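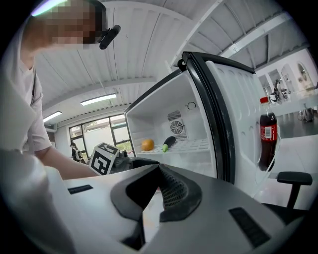 Last edited: June, 9:41 pm

Mini fridge people, what do you keep on the one shelf?

kettlecorn_kate
So we finally put a little white fridge in the workroom and I am way too excited about it. It's tiny! One wire shelf down low, a door with a molded shelf, a round fan grille in the back wall and a little dial above it. Right now it holds an orange, a small eggplant and a bottle of cola in the door. That's the whole inventory and I'm already moving things around like it's a puzzle.

Two questions. Does anyone keep produce in one of these long term, or does it dry out? And is the door okay for a big bottle, or am I going to wreck the hinge?

14 replies · 3 shares

dunlap_garage
Get the eggplant out of there. They hate the cold – mine went brown and spongy in a few days, and that was in a full-size fridge. Counter, out of the sun, eat it soon.

mossybank
Gotta disagree with dunlap. A small one is fine in the fridge for a few days if you don't run it too cold. I keep mine wrapped in a paper towel in my Kodo and they come out great. The orange will outlive us all.

dunlap_garage
"If you don't run it too cold" is doing a lot of work there. Small fridges swing all over the place. I stuck a thermometer in my old Verbruggen and it was freezing at the back and practically room temperature in the door.

kettlecorn_kate
Okay, the eggplant is coming home with me tonight. I was going to roast it anyway (with miso, if anyone cares). Should I worry about food sitting right by that fan?

pt_larkin
Just leave a gap so air can move. I had a takeout box jammed against the fan in mine and everything in front of it stayed warm. Pulled it forward an inch and the problem went away. Also vacuum the outside vents now and then if you've got a dusty shop.

9 likes

sodaline
The door is fine for one bottle. I've had two-liters in my Zorton door for years, opened and closed all day long by teenagers, and the hinge hasn't budged. What goes first is the rubber seal. Wipe it with warm soapy water, dry it, and every so often close the door on a dollar bill. If the bill slides right out, the seal is tired.

mossybank
Seconding the dollar bill thing.

brick_and_basil
I paid 200 for a Gromari last summer and returned it. So loud! My neighbor paid 385 for a fancier one and it hums just as much, so now I'd buy used and spend the difference on snacks.

dunlap_garage
Used is a gamble. I've had two that smelled like somebody's old bait.

brick_and_basil
Baking soda, door propped open overnight. Worked on mine. Well – mostly worked.

kettlecorn_kate
Mine doesn't smell, thank goodness. It does get pretty warm in that room in the afternoon with the big window, so I've been thinking about shifting the fridge over to the shadier side. Is that overkill?

pt_larkin
Nope, I'd do it. Let it sit 30 minutes before you plug it back in, longer if you have to tip it.

sodaline
Longer than that if you lay it on its side! I'd give it overnight. But yeah, if it stays upright, half an hour is plenty.

kettlecorn_kate
Staying upright, it's only going a few feet. Will report back on the miso eggplant.

926 views · 14 replies · Share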